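Cables, shoes and the chore gap

Every few months I check how far the machines have come on the small jobs, the ones done in a minute without thinking. December's notes cover three: picking up shoes, clearing cables off a floor, and standing a bottle upright.

Shoes are close. The Heywood arm at Festton picked up single sneakers in 6 of 7 tries on a plain floor. It has no concept of a pair, so the left one may end up in a different room.

Bottles depend on the plastic. Clear ones still confuse depth cameras, and a glass table nearby makes it worse.

Cables are bad. A cable has no fixed shape, crosses itself, and drags whatever it is plugged into. Fisine's planner stopped with a timeout on all but the straightest runs. I would not let it near a power strip.

What helps most at the moment is human demonstration with hand-held grippers. The marker cubes give the pose of each hand, and the jaws match what the robot will use later. Soda, the project I follow most closely, wants 2000 demonstrations per chore before training. Floor work is slow to record and hard on the knees.

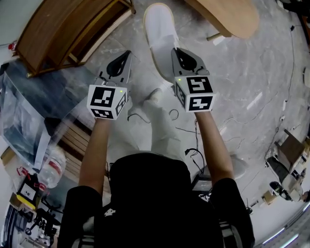 What I would buy today

Nothing for cables. For shoes, a rack by the door.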